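Speaker notes: Setting up a shared kitchen that people keep using
Gumaro Tovar, Oltlow tenants' evening, 12/12/2024

Start when the door is closed. Thank Deolinda Arruda for the room and the projector.

Say who I am. I ran the shared kitchen at Oltlow for six years before moving to the Dresside building, where we started over with an empty room and a sink. Most of tonight is what went wrong in the first building and what we changed in the second.

Slide 1. The building. Over 1093 square feet at Oltlow, and a lot of it was hallway. People walked through the kitchen to get to the laundry, so there was always traffic behind whoever was cooking. Dresside is smaller and has one door. Complaints dropped in the first month. Don't spend long on this one, they have all seen the floor plan.

Slide 2. Storage. One shelf per household, labeled with the apartment number. We tried names first and had to redo the labels every time somebody moved. Open shelves for dry food, nothing on the floor. Spices are shared and come out of the monthly fee. Oil is not shared. There was a long argument over oil and I can tell it if people ask.

Slide 3. Dishes. Say this slowly because people write it down. At Oltlow everyone brought their own plates and by March we had a cupboard nobody could close. At Dresside we bought one set, one size, in a color that is easy to spot when it ends up in the wrong apartment.

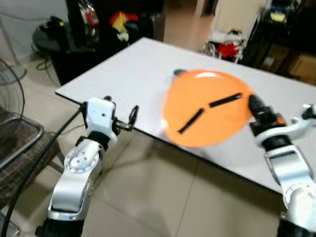 Slide 3: bright orange, easy to find

Washing up is done by whoever ate, before they leave the room. No soaking overnight. Vendula Paulík wrote the rule on the wall in paint, so it can't be taken down.

Slide 4. Tables. Pick a top that wipes clean and a floor that can be mopped. Leave enough space to pull a chair out with someone sitting behind you. We measured this wrong twice.

Slide 5. The schedule. Two evening slots, early and late. Households sign up a week ahead on paper. We tried the online calendar and seven people used it. Paper on the door works. If you miss your slot you can still cook, but you give way to whoever is signed up.

Slide 6. Money. Flat fee per adult, children free. Heriberto Manríquez keeps the receipts in a folder anyone can open. Read out the categories, skip the totals, the handout has them.

If there is time: the story about the freezer at Barajas. Keep it under two minutes.

Questions. Likely ones are pets (no), guests (yes, the host cleans up) and what happens when someone stops paying. For the last one, pass to Baltazar Barrera, he handled it both times.

Before people go, remind them the sign-up sheet is by the coats and the handouts are on the chair next to it.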